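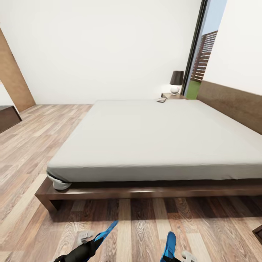
Right, finished Litau last night. All 6 episodes in two sittings, up till past 1am for the last one, so forgive the typing. Spoilers from here on, big ones, so go away if you're not done.

First thing. Does she know? Everyone at work is arguing about it. The ending has Ocampo (the detective, not the town, yes it's confusing that there's a town as well) standing on the ferry ramp at Riltstead with the ledger in her coat. She looks back once. Cut to black. No music even.

My reading is she's known since episode three. Go back and watch the bit in the harbour office. She asks the clerk what time the late boat went out and he says 6, and she writes something down, but the pen moves far too long for one number. I paused it. Rewound it. She's writing a name. You can't read it, but it's long and it isn't a time.

So everything after that is her waiting for her brother to own up. Which makes the dinner in episode four horrible to watch second time round. He's telling the story about the dog and she's laughing along and she KNOWS.

The other camp says no, she only gets it from the ledger, entry 605, same as us. Fine. But then why does she send the constable home early? Never explained otherwise. And why's she so calm at the funeral.

Things I liked:

The weather. Rain in every outdoor bit until the confession and then sun, horrible flat sun. Good choice.

The old harbour master. Four scenes maybe, steals all of them.

Nobody has a clever phone trick. They just ask people questions. 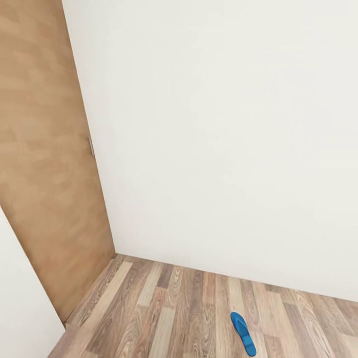 Wooden door, phone off, last episode.

Things I didn't. The insurance plot. Brisham Marine is supposed to be this huge shadowy firm and we get one bloke in a nice scarf. Then he's gone by episode five and the 200 grand is never mentioned again?? I thought I'd nodded off and missed it. Went back, hadn't. It just stops. If there's a cut scene somewhere I'd love to see it.

Also the flashbacks. Too many and the hair is wrong. She's meant to be nineteen and it's the same actress in a fringe. Took me right out of it. One flashback would of done, the one on the slipway, because that's where you see he had the key all along.

The book does this better I think. Read it years ago on holiday, a battered copy with the last pages hanging out. In the book it's page 210 or so when the brother goes, hang on, no, it's exactly 210, I've just got up and checked. And he never confesses at all. He leaves the key on her windowsill and gets the boat. No speech. She puts it in a drawer. I prefered that. The telly version gives him a whole five minutes in the rain shelter and he's good in it, but you don't need it, the key is enough.

Will there be a second series? Nothing announced that I can find. The ledger has other names in it, they made a point of showing us the page, so they've left themselves room. I'd watch. I'd rather they didn't though. Leave her on the ramp.

Might do the book properly next, if I can get through it again before May. Tell me in the comments if you think I'm wrong about the pen. My sister does already.

Recent posts
The Riltstead ferry timetable makes no sense and I can prove it
Best telly harbours, ranked
Gave up on that space one after two episodes
What I'm reading, May
Why I always skip the recap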